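Section 4: Trying your first chore (clearing a table)

Right, so by now you've installed Skillura, you've loaded the house from section 3 and the robot is standing somewhere in the dining room doing nothing at all. Good. In this section we'll get it to clear a table, or at least to make a fair stab at it.

Before we start, a word about what you're in for, as I get a lot of messages asking whether Skillura can teach a machine to do the housework. The short answer is bits of it, some of the time, on a screen. I've been writing these guides since version 2 and I still wash my own bowls by hand. A simulated robot can pick up a cup very nicely. It can then put the cup down on top of another cup, or in mid-air over the floor, with exactly the same confidence. Keep that in mind and you'll have a much nicer afternoon.

What you need

Skillura with the Makokha house pack (the free one is fine)
The two-arm robot profile, saved in section 2
The Tusari planner switched on, under Settings, then Planning
A cup of tea, the real sort

4.1 Set up the table

1. Open the Objects panel and pick the task called Clear Table. The long wooden table fills up with bits and pieces: a bowl, a cup, a spray bottle and a few others.

2. Press Settle and wait. The objects get dropped from a tiny height and need a moment to come to rest. If a bottle ends up on its side, leave it there for now. Bottles on their sides are half the fun, and your real table won't be tidy either.

3. Click each object once and check that it has a name in the list on the right. Anything marked "unknown" will be ignored by the planner. You can type in your own name, so I have a thing called "brown lump" that has been with me through three versions.

4. Save this as your starting layout. Do it now, please! I have lost a good layout more often than I'd like to admit.

Note: the default run has 2,000 steps. That's plenty for a bowl and a cup. If you want the whole table cleared you'll need to raise it, and your computer fan will let you know.

4.2 Bring the robot in

5. In Drive mode, move the base up to the long side of the table. Go slowly for the last bit. The speed slider runs up to 50 and I never go above 20 indoors.

6. Switch to Arms. Choose Right, then Reach, then click the bowl. The arm should come over the tabletop and stop next to the bowl without touching it. This is the pause I want you to get used to, so don't press Grasp straight away.

7. Look at where the left arm has gone. It's very easy to forget about, and an arm left sticking up in the air will happily clip a fridge or a chair when the base turns. If you don't need it, press Tuck.

8. Check the view from the robot's own camera as well as the room view. The two can look nothing like each other. The Roll setting in the camera panel tips the robot's view over, and a high value makes the whole house look as if it's sliding downhill. The physics doesn't care, but your stomach might. Set Roll to 0 if you'd like level floors.

Caution: don't change Roll while a run is recording. The playback file keeps only the last value, and then nothing lines up when you watch it back.

4.3 The first grasp

9. With the gripper beside the bowl, press Grasp. A two-fingered gripper does best with one finger inside the rim and one outside. If yours tries to hug the whole bowl from the outside, open the grasp list and choose Rim.

10. Press Lift and raise it by 3 on the height dial. Stop there and watch for a few seconds. If the bowl starts creeping round between the fingers, the grip is too weak, so lower it, let go, put Grip Force up one notch and try again.

11. Choose a drop-off place. I'd go for an empty patch on the same table to begin with. Carrying a bowl across the room means base, arm and grip all working together, and I'd save that for section 6.

12. Press Place. Then press Back Off before you do anything else, or the fingers will take the bowl with them when the arm moves away. I did this for most of July before I worked out what was going on.

4.4 If it goes wrong (it will)

The arm won't reach. The base is too far back or at an awkward angle. Go back to step 5 and come in a bit closer.

The arm reaches, then shakes. Two goals are fighting. Clear the goal list and click the object again.

The robot knocks something else off. Reset to your saved layout, turn on Avoid Others in the Tusari settings and have another go. It's slower, and it does sometimes take a very odd route over the top of things.

The bottle on its side rolls away every time. Yes. Mine too. Try coming straight down from above with the fingers on either side of it, and press Grasp at the lowest point. I get it more often than I used to, which is as much as I'll claim.

So can it do chores yet?

I know some of you are here for that question, so have a look at your own run and see what you think. How many times did you step in? I press Reset a lot. Each single move (reach, grip, lift, place) works well enough that I'd trust it with my crockery if the crockery stayed put. String them together on a messy table and the small errors pile up, and a person would have had the lot in the sink before the planner finished thinking. A real kitchen also has things the pack leaves out, like wet plates, crumbs and somebody's keys in the fruit bowl.

There's a tester's log for the same task on the Vadton forum, pinned under Table Tasks, if you'd like to compare notes. Add yours at the bottom, failures included. They're the useful ones.

When you can move the bowl and back off cleanly, save the run and go on to section 5, where we do the cup. Your robot's view at the end of step 6 should be something like mine (I had Roll turned well up and hadn't tucked the left arm yet).

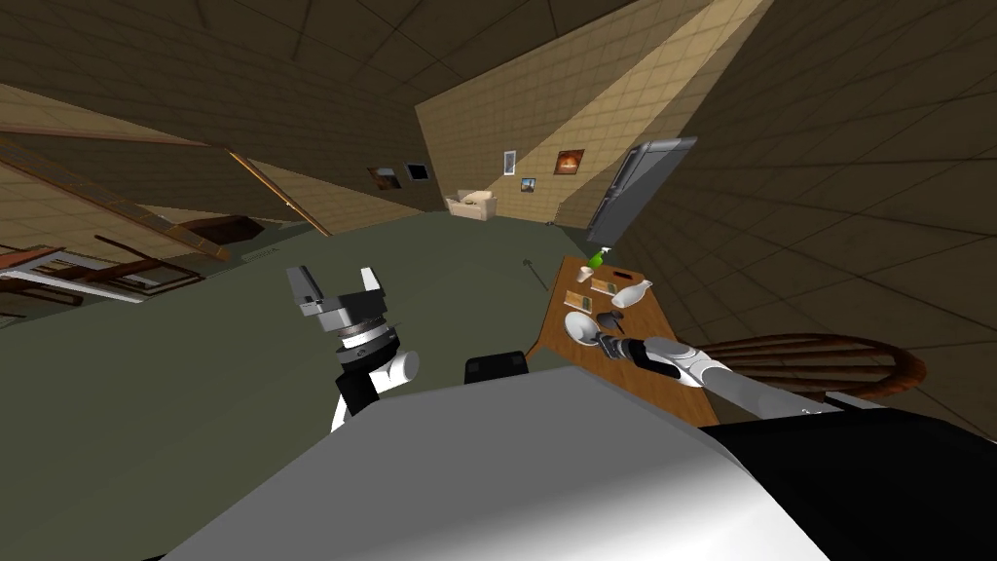

Fig. 4: End of step 6, right gripper beside the bowl, left arm still up.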